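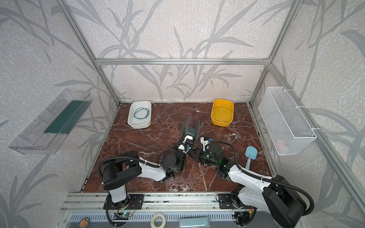 Paste shows at the wallpaper seams after it dries. How do I get it off?

Posted in Walls and Ceilings

Slavica Kneževič
I papered the back bedroom last month with a matte non-woven paper and used ready-mixed paste on the wall. It looked fine while I was working. Now when the sun comes in from the side I can see shiny streaks along most of the seams, up to an inch wide in places. I wiped the seams as I went, but I think I was using the same sponge and the same bucket of water for the whole room.

I have tried a dry cloth, which does nothing, and a damp cloth, which makes the shine go away until the wall dries and then it comes back. The label on the paper says "spongeable" and the color is medium gray. The paste is the Pakbridge tub, the white one. I have one full roll left from the same batch, so I could replace a strip if I had to, but I would like to avoid it. Two of the seams have also opened up a little near the baseboard heater.

Is there something that takes the paste off without leaving the paper shiny or fuzzy? And should I fix the open seams before or after cleaning?

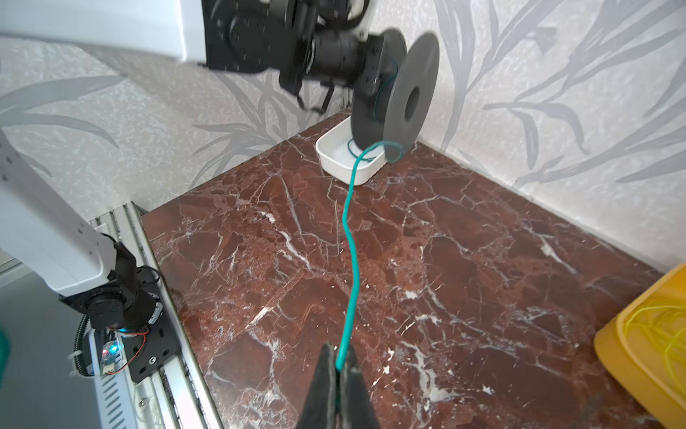
Sumaiya Kodikara
Warm water and two sponges. I hung paper for a living until 2000 and this was the most common callback we had.

Check the label again first. "Spongeable" usually means you can wipe off wet paste while hanging and not much more. "Washable" is tougher. Yours will take some water but no scrubbing, so try it behind a door and let that spot dry overnight before you do the rest.

Work on one seam at a time. Soak a clean sponge in warm water, squeeze it nearly dry, and hold it flat against the streak for 40 seconds. You want the paste to soften. Then wipe down the seam with the second sponge, rinse it, and wipe again. Blot with a white towel. Change the water after every seam, even if it looks clean. If you go too long with the same bucket you are putting thin paste back on the wall, and I suspect that is how the streaks got there.

No dish soap, and no vinegar on a printed paper unless the maker says so. Keep away from melamine sponges too. They polish a matte surface and you can't undo it.

Do the cleaning first and leave it 36 hours. Then open the loose seams gently, run a little seam adhesive in with a small brush, press with a roller — lightly, or you will get a shiny track — and wipe. Keep the heater off until the next day.

hilly_b
Just paint over it. Wallpaper is more trouble than it's worth.

Martin in the attic
Agree with the two-sponge method. I did my hallway that way and most of it came off the first time. One seam needed three goes over 7 days and you can still find it if you look along the wall with a flashlight, but not in normal light.

If a streak won't shift, the surface may be rubbed smooth and there is no paste left to remove. Wet your finger and touch it. If it feels slick or tacky, that's paste. If it feels like the rest of the wall, stop wiping and use your spare roll for that strip.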